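Flotcombe workshop refit: April progress report
Prepared by Loan Phan

We've had a brilliant month! The old pegboard has gone, all 131 items on the tool list are labelled, and eight of the new wall panels are up (three still to go, and the fixings for those have come). Dostel delivered early, so your grant money has stretched to a second coat on the floor as well.

Wall finish and fittings
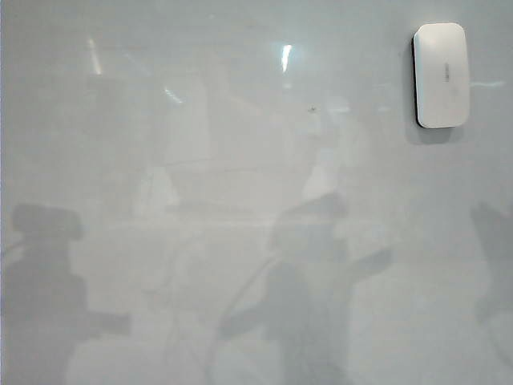 2 min read

The glossy pale grey finish really does catch the ceiling lights, and I love how plain the rounded white unit looks against it. Next month we start on the benches, and I'll send the costs over once Dostel confirm the worktops.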